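Home | News | Products | Buying guides | Stockists | Press | Contact

Stornix launches a planning service for small firms buying their first gripper kit

HAVERFORD, 8 March 2022

Hello from all of us at Stornix! I run the small equipment side of the business, and I get to write the press releases when there's something new to shout about. Today there is. From this week we're opening up Hevora, our planning and budgeting service for workshops, packing rooms and small labs that want to buy handling equipment and don't quite know where to begin.

I've been on the other side of this. Before I came to Stornix I spent a long winter trying to buy two grippers and a table to put them on, and I ended up with a spreadsheet so wide I had to print it sideways. The grippers were the easy bit (well, easier). What caught me out was everything hanging off them: spare finger pads, fixings, lights, a second table when the first one turned out to be too low, and a great deal of staff time that I hadn't put a penny against.

So Hevora starts with the work and leaves the catalogue until later. You send us a list of the things you handle in a normal week, we bring hand-held gripper tools to the bench, and we go through the awkward ones with you before anybody talks about a price. Thin film and plastic bags get a proper slot in the session, as they're the items people most often leave off their list and then ring us about in a panic.
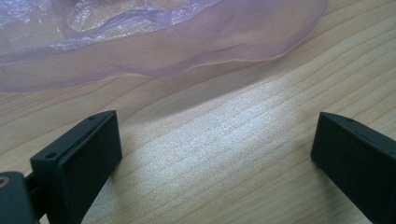
A trial session costs £75, and we take that off the bill if you go on to order. You get a written plan at the end of it, normally within five working days. It says which items we think a simple two-finger gripper is worth trying on, which ones need a different sort of finger or pad, and which ones I'd leave to your own hands for now. I'm quite happy to write "don't buy this yet" in a plan, and I've already done so more than once this year, to the mild alarm of our sales desk.

What's in the plan

The plan is short on purpose. We tried a longer one first with a handful of customers in and around Haverford, and they all skipped to the money page, so the money page is now at the front! Behind it you'll find:

- the kit we'd suggest, with a cheaper version next to it where there is one
- spares for the first year, priced separately
- bench space, lighting and power
- hours of staff time for setting up and for training
- anything we're unsure about, marked as such

Lighting gets its own line and I will defend that to anyone. If you're planning to use cameras on your tools, a shiny pale tabletop under bright overhead lamps will throw glare right into the middle of the work, and a matt mat or a lamp moved along a bit costs very little next to the rest of the kit. Please look at your bench before you spend money on a better camera.

Dark items want some thought as well. Black things with folds or ribs down the side are a favourite of mine for a trial, and I always ask customers to bring one along if they have it. You want to know where your fingers are going to meet the side, and how wide they need to open, and it's far nicer to find that out on a borrowed tool than on one you've just paid for.
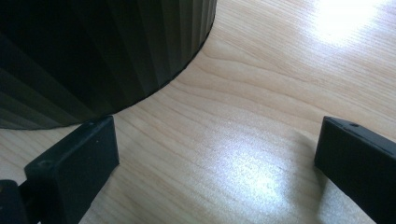 What it costs to get going

Our starter bundle is £892 before VAT. That covers one hand-held gripper tool, a set of spare pads, the mounting screws (you will lose some, so we put in extra) and a phone call with me or one of my colleagues once it's on your bench. The bundle doesn't include a table, a computer or any lighting, and I'd rather say so now than have you find out from the delivery note.

If you want to spread the cost, we can split it over the financial year. Firms that set their budgets in October often ask us to hold a quote until then, and we're glad to do that at the same price.

For larger orders we've teamed up with Greltidia, who handle leasing and servicing. A lease makes sense if your range of products changes a lot and you don't want to own fingers that no longer suit anything on the shelf. For one tool on one bench I'd just buy it, but do ask them for a figure and put the two side by side.

Where and when

We have 22 trial places in this first round. Sessions are at our Haverford workshop, and we can come to you if you're within an easy drive. Bring the items you handle most, plus the one that drives everyone mad. A rough budget helps too, even if it's a number on the back of an envelope.

To book, use the contact page and put "Hevora trial" in the subject line. Journalists and trade bloggers are very welcome to sit in on a session, and there's usually cake.

About Stornix

Stornix supplies gripping and handling equipment to small firms, workshops and teaching labs from its base in Haverford. Hevora is the company's planning and budgeting service. Press enquiries go through the press page, and we aim to reply the same day.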